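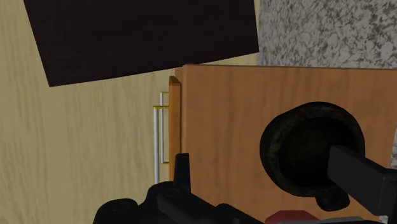
Figure 4. Wood cabinet panel beside a beige wall, with a gray speckled surface at upper right.

4.2 Cleaning the Cabinet Fronts

Read this section before using Goltik wood cleaner on any Dunleavy kitchen unit. Allow the doors to reach room temperature if they were delivered in cold weather.

1. Open the doors and take out anything stored on the lower shelf.

2. Dust the fronts with a dry, soft cloth. Work from top to bottom.

3. Add 2 capfuls of cleaner to a bucket of lukewarm water and stir. Do not shake the bottle.

4. Dip a cloth, wring it out well, and wipe along the grain. Keep water away from the hinges.

5. Dry each front right away with a second cloth, then leave the doors open for 2 hours.

CAUTION: Never use bleach, scouring pads, or a steam cleaner. Steam can lift the finish at the edges – this damage is not covered by the warranty.

NOTE: Painted walls next to the units should be wiped with plain water only. For stone counters, see Section 5.

If a front still feels sticky after drying, repeat steps 4 and 5 with clean water. Grease near the stove may need a second pass.

Replacement cloths are sold under part number 369. Units bought before June use the older hinge covers, which must be unclipped before step 4.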